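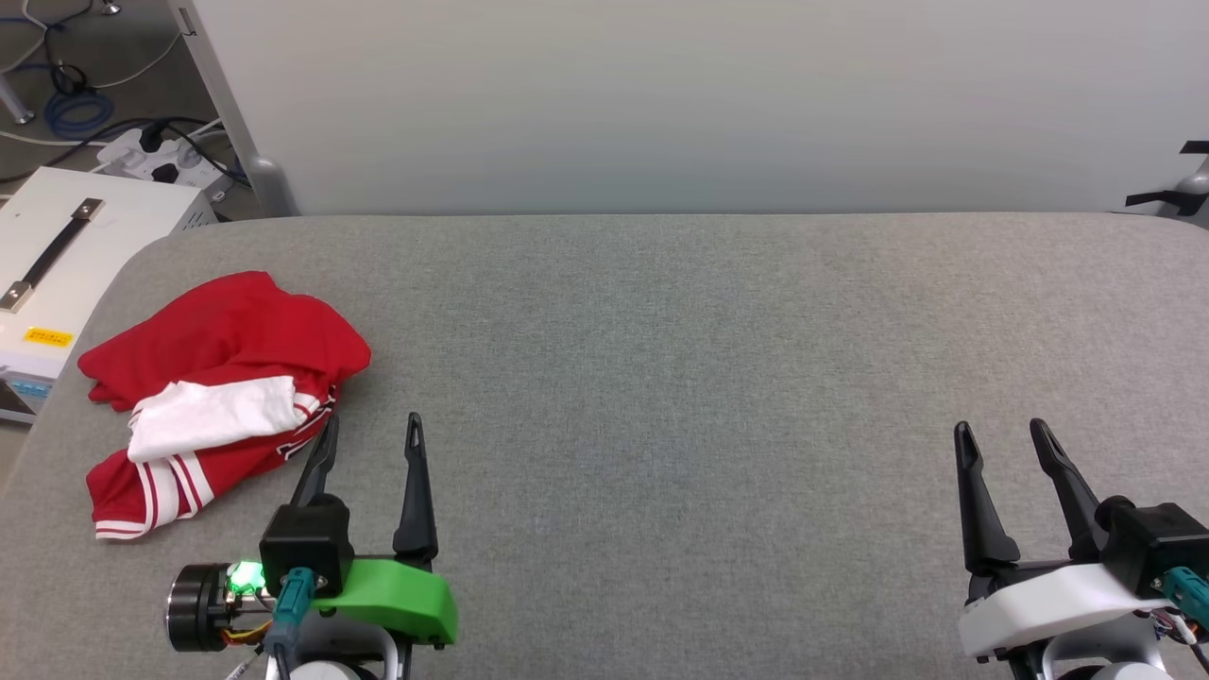 A red and white top on the table.

How to Wash and Store Old Sports Jerseys

I love old team jerseys! I have far too many of them, and most came from thrift stores or from my uncle Dirceu Pimentel, who played Friday night soccer in Arurby and kept every shirt he ever wore. Polyester is tougher than people think, but the printed numbers and the trim need a gentle hand.

What you'll need

A clean sink or tub
Mild liquid detergent
White vinegar
An old soft toothbrush
Two big towels

Step 1. Check the colors. Dab a damp white cloth on an inside seam. If red comes off on the cloth, that shirt gets washed alone, in cold water only.

Step 2. Turn it inside out. This keeps the lettering from rubbing against itself.

Step 3. Treat the collar and cuffs. A drop of detergent and the toothbrush will do it. Go easy on knit stripes, they pill fast.

Step 4. Soak for 20 minutes in cold water with a small squirt of detergent. Swish now and then. For that musty closet smell, add half a cup of vinegar (it works so well!).

Step 5. Rinse until the water runs clear, then roll the shirt up in a towel and press. No wringing.

Step 6. Dry flat on the second towel, away from the sun. Please skip the dryer, heat cracks old prints and there's no fixing them afterward.

Storing

Fold loosely with a sheet of acid-free tissue over any lettering. I bought a pack of 80 sheets two winters ago and I'm still using it. Refold every January so the creases don't set in the same place.

Next up: sewing a loose crest back on by hand.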